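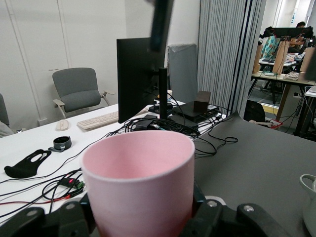
Pink cup, white desk.

Give me one lens for a whole year

Every June I put all my lenses but one in a drawer and leave them there until the next June. This is my fourth year of doing it, and I love it so much that I've become a bit of a pest on the subject at our photo club in Ekevine. So let me be a pest in writing for once!

The lens that stays out is a plain 50, bought used at the camera counter in Mertens, with a scratch on the barrel and a focus ring that's a little stiff in winter. It cost me less than the bag I carry it in. I own sharper glass. I own a zoom that covers everything from barn interiors to birds on a wire, and I used to haul it everywhere, and I came home with cards full of pictures I never opened a second time.

With the 50 I walk. That's most of it. If the fence is too small I go to the fence. If the porch won't fit I back up into the road (look first, please) or I give up on the porch and take the steps and the railing, and very often the steps and the railing were what made me stop in the first place. After a couple of months I could stand at a corner and know what would fit before the camera was out of the bag, and that is such a good feeling. I wish I'd had it twenty years ago.

People at the club tell me I must miss a lot. Sure I do! I missed the herons on the river at Sidoren all spring. They were tiny specks in everything I shot.

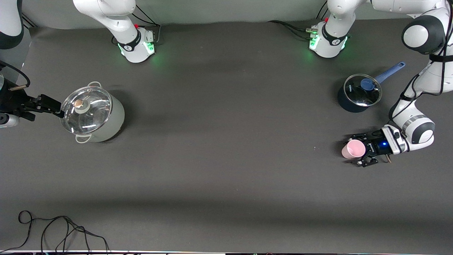
But I came back from those same mornings with the fog on the boat ramp, and the old ticket booth with its shutters half open, and I've printed both of them large. I wouldn't trade either one for a heron.

The other thing I'd push for is printing. Last year I kept 653 pictures, which is far too many, and I sorted them in Javlow over a couple of rainy weekends until I had 51 worth paper. Of those, 11 went on the wall in the hallway. I know a print costs money and a screen is free, and I know some of our members put up gorgeous work online and never touch paper. Still, a picture I pass on my way to the kitchen every morning gets looked at hard. Two of the 11 came down by August. One had a horizon that leaned ever so slightly, and I'd never noticed it on the monitor in all those weeks of fiddling.

I'd also love to see our comment nights get a little tougher. "Nice light" is kind, and I say it too, but tell me the tree should be farther left! Tell me you'd seen me do the same hill better. The best comment I got all year was that my barn picture was really a picture of the gravel in front of it. I went back the next evening, got down low on the gravel, and stayed until the light was gone.

If you want to try it, pick whichever lens you already reach for. It could be a 35 or an 85, or the cheap one that came in the box. Put the rest somewhere annoying to get to. Mine are behind the Christmas lights.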